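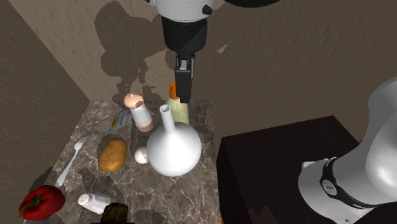

Page 67

Ovon counter arm, single, white housing with black gripper. Supplied and fitted by Halammont.

Le Goff's brochure says it "frees kitchen staff for better work". Ask which work. At Skosgate the prep shift went from 6 people to 3, and Maja Kwiatkowski now spends her mornings clearing up what the arm can't sort. A potato is one thing — an egg tucked against a big glossy vase is another.

Reach and grip are fair for the money. Training is extra, and Valentin Delaunay will quote for it on Tuesday.

Order no. 2436
Price on request
Wall bracket not included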